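Projects > Narnero > Guides > Recording
Print this page | E-mail this page

Recording two-handed tray demonstrations
Posted in February by the Narnero data desk

This guide covers one task: a long carton and a plastic tray, worked with two hand-held grippers. Read the Rirton setup page first if your grippers have not been calibrated. A full set is 84 episodes.

1. Check the grippers. Open both fully and look at the finger pads. Fraying at the edges is acceptable. Replace a pad when bare plastic shows on the gripping face.
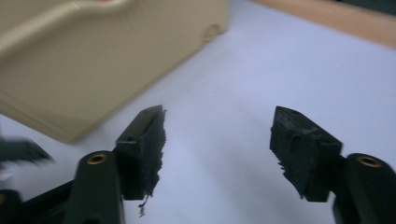
Start the recorder with both grippers open and still, and hold for a count of two. Voneo uses this pause to line up the streams. Episodes without it are rejected at import.

2. Approach the carton. Bring one gripper down from above so that its fingers straddle the box near the middle. Keep the other back with its fingers open. 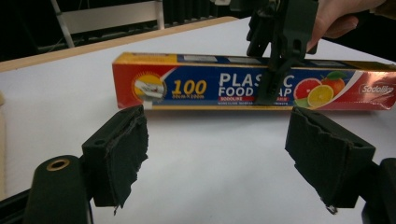
Fingers straddling the wrap box, seen from the second gripper.

Change the angle of the carton between episodes. Lay it crosswise for the first 20, then diagonally for the next 30, then wherever you like. If it always starts in the same place, the policy learns the place and ignores the box. 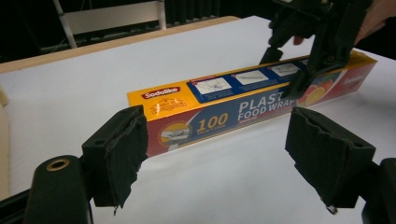

Move at a steady pace. If you drop the carton, pick it up and carry on, then tag the episode "recovery" in Pagano. Do not delete it. Our last set came in at 107 episodes with the recoveries included, and training was better for them.

3. Place in the tray. The carton goes in lengthwise. Lower it until it is supported, open the jaws, and lift straight up.

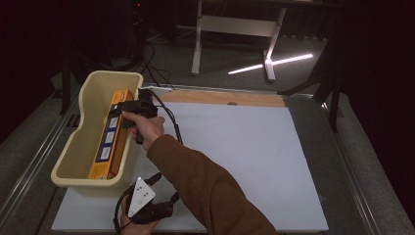 Box lengthwise in the tray, gripper at the upper end.

Keep the marker plate facing up and clear of your sleeves. Run the cables to the side before each take.

4. Stop the recorder and reset the table by hand. Upload at the end of each session. Sets uploaded by Friday noon go into the weekend training run.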